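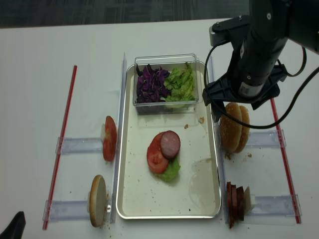 Sandwich bench, ribbed fingers vs. the old pads
2020-01-25

Purpose of the day: find out whether the Novitz ribbed fingers are worth keeping on the Busumo gripper, or whether we go back to the flat pads and stop spending money. The Novitz sheet says "secure handling of delicate produce." I would like to know what produce they had in mind. My guess is apples.

Setup same as before. Tray in the middle, dividers down both long sides, tomato and bun stations on the left rod, buns and dark slices on the right rod. Everything stands on edge in the holders so the fingers can come in on the two faces. Lettuce and cabbage in the clear container at the far end of the tray. I did not touch the arm speed. Grip close time left at 300 ms, which was the value for the flat pads, so if anything the comparison is tilted toward the old fingers. Noted here so that it doesn't get brought up later.

Tomato
This is where I expected the ribs to fail and they half failed. The slice comes out of the holder without a fight, which the flat pads could not be trusted to do. But the ribs leave lines on the face of the slice, and on the riper ones the lines go through the skin of the seed pockets and the whole thing gets slimy. After that the ribs are full of tomato and grip is anyone's guess. I wiped between picks. A line cook would not.

Release is also slower than I'd like. The slice hangs on one finger for a moment and then goes where it wants, so you get stacks where the tomato is off to one side of the lettuce. Looks fine from across the room.

Dark slices
Better. They are firm enough to stay upright when pinched and they don't weep into the ribs. Placement over the tomato is still a problem, though, and it is a wrist camera problem more than a finger problem. 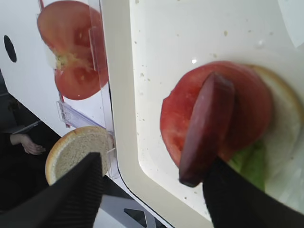
With the fingers closed on something, they cover a good part of what the camera is supposed to be looking at, and the clear parts make it worse. The panel beside the tray throws reflections across the tomato station, there is a glare spot on the tray, and the Falcão detector has opinions about all of it. Crumbs too. I turned down the overhead light and the glare moved somewhere else. Matte film on the panels would help. I asked for matte film in September.

I am not convinced the wrist view is adding anything at the placing stage. At the pick it is useful, you can see the bun face and the finger in one view. Over the stack you mostly see what you're holding. The fixed view from above gives a much cleaner look at where the tomato sits on the lettuce. Before anyone orders a better wrist camera, run one block with the fixed view only.

Buns
Boring, as they should be. Ribs or flat makes no difference I could feel or measure. The bun sheds crumbs either way and they end up on the table by the station and all over the tray. If the ribs compress the crust less, as claimed, I didn't see it.

Cabbage and lettuce
Not attempted. Whoever wants a two-finger gripper to take a pinch of shredded cabbage can write the test plan.

Where this leaves it
The Novitz demo reel shows them doing 1000 picks without cleaning. I would want to see the item. My plan is 200 picks per finger type, tomato only, same ripeness as far as that can be managed, no wiping, and log the pick where it first drops one. Until that's run I don't consider the ribbed ones better, only different – better at the pick, worse at the release.

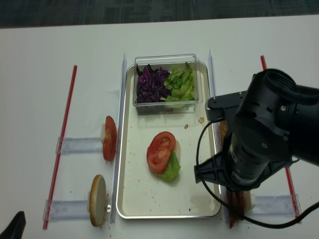
Chaltu Beyene

Added after cleaning up: the cable loop off the wrist is too long. It swings low enough to reach over the tray edge and I don't want it dragging across a finished stack. Needs a tie further up, and not the sticky kind, those let go once there's grease on them.

Also the Trultport controller still reports "object held" from finger width alone. A thin slice and a closed gripper with tomato stuck in the ribs read close to the same. So any success rate pulled straight off the controller log is suspect, including the nice one from the flat pads. Check the fixed camera footage before quoting it to anybody.

To do:
matte film (again)
shorter cable run
raise the holding threshold by 2 mm and see what it breaks
ask Novitz for a smooth-tip version of the same finger, same stiffness, so we're comparing surface and only surface
toothbrush for the ribs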